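Notebook, August 23, 2026
Checkpoint complaints, second pass

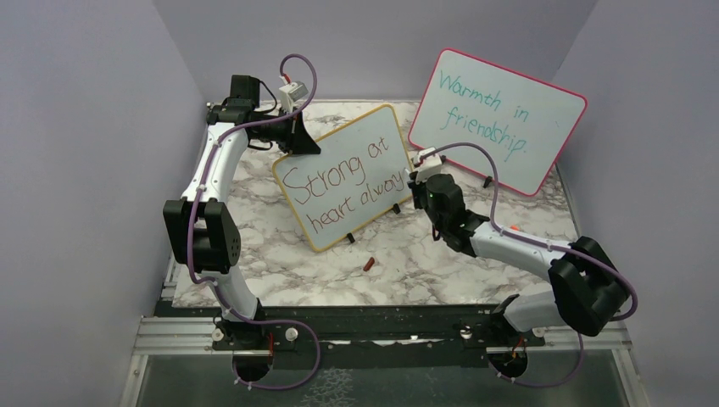

OK so I spent most of the weekend in the complaint pile again and I want to get this down before Monday eats it. The whole set is 1083 letters and web forms from people who were pulled aside for a hand search at an airport and didn't like how it went. Dinesh Tyagi did the first sort back in June, and his folders are good, much better than mine would have been (mine would have been one folder called "stuff").

First thing: the "medical" folder is too broad. It has insulin pumps, wheelchairs, casts, ostomy bags, feeding tubes and one very angry letter about a neck brace, and they don't have much to do with each other. The wheelchair people mostly complain about waiting. They get rolled to one side, their bag goes through the belt, and then they sit there watching their stuff from across the lane while someone goes to find a female officer or a male officer. The device people complain about being touched, or about having to explain the device out loud with a line of strangers listening. I'd split it into those two and leave the leftovers alone for now.

I pulled 92 out of that folder and read them start to finish. It took forever! A few are three pages long, single-spaced, and the actual complaint is in the last paragraph. I like those ones, to be fair. One woman goes through her entire trip to her nephew's wedding, including the breakfast, before she gets to the part where she asked for a private room and was told it was "being used." That phrase shows up in 7 of the 92, near enough word for word, from different airports. Worth asking Uniyal if it's in some kind of training script, or if it's just what tired people say.

Second thing, the replies. We have a reply on file for 960 of the letters, and I'd been treating "has a reply" as "was answered." Bad idea. Plenty of them are the same form letter with the date changed, the one that says procedures were followed and thanks the passenger for their patience. I think we need a separate column for whether the reply mentions anything the person wrote about. Yes/no is fine, let's not get fancy with a scale.

Hekach dropped the line breaks on import again, so the older letters come through as one giant block. I've been pasting them into Perkik to read them and then going back to Hekach to tag, which is silly but works. Please don't re-import anything till I've finished, or my tags go away. I lost a whole evening to that last time and I was not gracious about it.

Names: still too many of them showing. I found passengers' full names in the notes field, where I'd only been checking the body. Dinesh, can you run the blackout on notes as well before the Skiltero people get their copy?

To do:
split medical folder
add reply column
ask Uniyal about "being used"
blackout on the notes field
find the second page of the neck brace letter, it stops right after "and then the supervisor"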